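Buy the Boring Stuff First

Every October I get the same kind of message from somebody who runs a small shop or a lab or a school program, and it goes: we have a little money for automation, which arm should we get? And I always want to answer with a question of my own (annoying, I know). What are you going to spend on everything that isn't the arm?

I learned this one the expensive way. When we set up our bench at Gitusden I put nearly the whole budget into a nice big arm from Ramix, and I was so proud of that quote! Then it arrived and we had no decent grippers, no spare finger pads, and a table that wobbled. The arm sat there for 2 months while I begged for another $1000.

So now I plan backwards. I start with the fingers, the part that touches the object, and I work my way up to the big shiny stuff last. Hand-held grippers are a great first purchase, because a person can walk up to a table and try a grasp before anybody has signed for a motor.
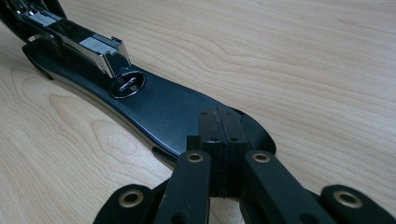 You also find out fast which objects are going to eat your time. Office supplies look easy on a spreadsheet and they are not easy at all. Shiny metal, rounded plastic, long bodies that want to swing when you grab one end... I'd much sooner meet those problems with a cheap tool in my hand than after the invoice for the arm has cleared.

My rule, and people at Garba have argued with me over it, is to hold back 30 percent for wear and spares. Pads, screws, bushings, all the little bits in the linkage. Vendors hate this rule because it makes the headline machine smaller. Fine! A smaller machine that runs all year beats a big one waiting on a bag of parts from Brarnurberg.

And please put people's hours in the budget. Last year we logged over 30 hours just swapping parts and tidying the bench, and I had planned for zero of them. I've got a line for it now, right under the grippers, and it's the first one I defend when somebody asks me to trim.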